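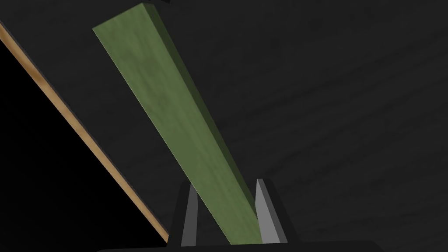 What is milk paint?

Milk paint is a water-based paint made from milk protein (casein), lime and earth pigments, and it has been used on furniture, walls and farm buildings for a very long time.

Milk paint

Milk paint belongs to the family of casein paints, and it is one of the oldest and homeliest coatings people have made for themselves. A household with a cow, a bit of lime and some coloured clay had most of what it needed, and so the recipe wandered from kitchen to kitchen, picking up small changes along the way (a spoonful of linseed oil in one district, a little borax in another) until it's really quite hard to speak of a single correct version.

Preparation

Skim milk is left to sour and the curd is strained and rinsed. Slaked lime is then stirred through, which turns the curd into a smooth, sticky liquid, and the pigment goes in last. Lime is caustic, so gloves and glasses are worn while mixing. Fresh paint keeps for a day or two in a cool cupboard before it begins to smell, and that's the main reason most people now buy it as a powder and mix only what they'll use. A 500 gram bag is a common size for a small dresser or a pair of chairs.

Colour and finish

The dried surface is flat and chalky, with a gentle unevenness of colour that admirers are very fond of. Ochres, oxide reds and soft greens are the traditional favourites, as lime is unkind to many brighter pigments. Bare timber takes the paint best. Over varnish it may flake, sometimes charmingly and sometimes not, and a bonding agent is often added when flaking isn't wanted. Most painters allow 2 or 3 thin coats and then rub in oil or wax, which deepens the colour noticeably and helps the surface shrug off water marks.

In Hinley

The town of Hinley has kept up a particular fondness for the stuff. Its dairy at Pledine sold surplus curd to local decorators for many years, and the old Tanasarn hall still has its green-painted wainscoting, last renewed one rather damp February by people who mixed the paint in the hall kitchen. The powder sold there under the name Hernico follows much the same recipe, with the linseed oil left out.

See also: Casein, Distemper, Limewash, Linseed oil paint

Page last edited 12 November 2022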